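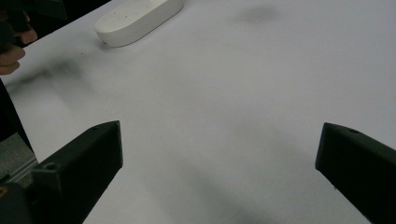
Household Tips: Which Chores Can You Hand to a Machine?

Readers keep writing in to ask whether it is time to buy a robot for the house. The short answer is that floors are mostly solved, dishes are half solved, and picking things up off a table is still a job for you. The tips below go chore by chore.

Floors

A robot vacuum does a decent job on hard floors and low rugs. Run it at a time of day when chairs can be left up on the table. Empty the bin after every run, even if the light says there is room. Pick up socks, phone cords and shoelaces first. Cut hair off the roller once a week with small scissors, and wipe the drop sensors underneath with a dry cloth.

If you have a rug with fringe, fold the fringe under or block off the room. The "avoid" zones in the app work most of the time, but check them again after any update.

Wiping tables and counters

There is no machine I would trust with this yet. A smooth white top is especially hard. A gray mark may be a stain or just the shadow of your arm, and you settle it by moving your arm. Machines that go by camera can have trouble with the same thing, and with pale items on a pale surface.

For a white tabletop:

Clear everything off before you start. Wiping around things leaves rings.
Use warm water with a drop of dish soap on a damp cloth. Dry with a second cloth.
For gray smudges, make a paste of baking soda and water and rub lightly in a small spot at the back first. Glossy finishes can dull.
Check your work from a low angle with the light behind the table.

Clearing the table

Research grippers with two fingers can close on a box, a block or a bottle standing upright. Rounded things lying flat are harder. The fingers have to come down low on both sides without scraping the table, and a smooth curved side wants to slip out when they squeeze. Soap is a good test at home. Try picking up a wet bar with two pencils and you will see the difficulty.

If you are setting up a shop bench or a hobby arm for this kind of work, a few things help:

Put grip tape or thin rubber on the inside faces of the fingers.
Lay a dark mat under light parts, and a light mat under dark ones.
Move the lamp so the arm's own shadow falls away from the part.
Tighten the finger screws before each session. Printed fingers work loose.
Keep your hands out of the way until the power is off.

Dishes

The dishwasher is the best household robot most of us own. Loading it is the part that can't be handed over. Scrape, don't rinse, and face the dirty side toward the spray. Clean the filter every 30 days.

Laundry

Washing and drying run themselves. Folding does not. I have watched demonstrations of towel folding, and they were slow, with towels all the same size. A basket of mixed family laundry is a long way off.

Shop floor

Shahnaz Bhuiyan runs a small packing shop in Clummont and has looked into this more than I have. She put a simple arm on one bench to move boxed goods from a tray to a carton. On a good day it moves 700 boxes. It gets only boxes, all one size. Anything round or loose goes to a person at the next bench. Her advice is to time the job by hand for a week before pricing a machine, and to count the time spent refilling trays.

What to buy now

A robot vacuum, if you have mostly hard floors. A dishwasher, if you have the space. Leave arms and grippers alone for home use unless you enjoy the tinkering. I plan to look at window-cleaning machines in November, so send in your experiences with those, good or bad.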